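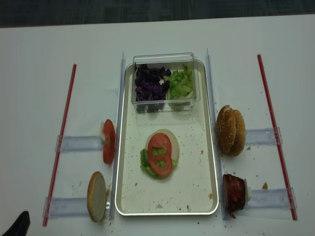
Dreller Food Prep Table, Model 342

Stationary work table for sandwich and salad lines. White top, welded frame, four adjustable feet.

Item no.: 3816
Finish: white, matte
Load rating: 2000 lb, evenly spread
Ship weight: see freight sheet
Lead time: 11 business days from the Tully warehouse

Feet adjust from above with the supplied key. Level the table before loading. Wipe down with a mild detergent; do not use bleach or abrasive pads on the top. Replacement feet and edge trim are sold under Cliritari part numbers.

Ships flat. Liftgate service is extra. Trays and food containers not included.

Page revised 22 July 2019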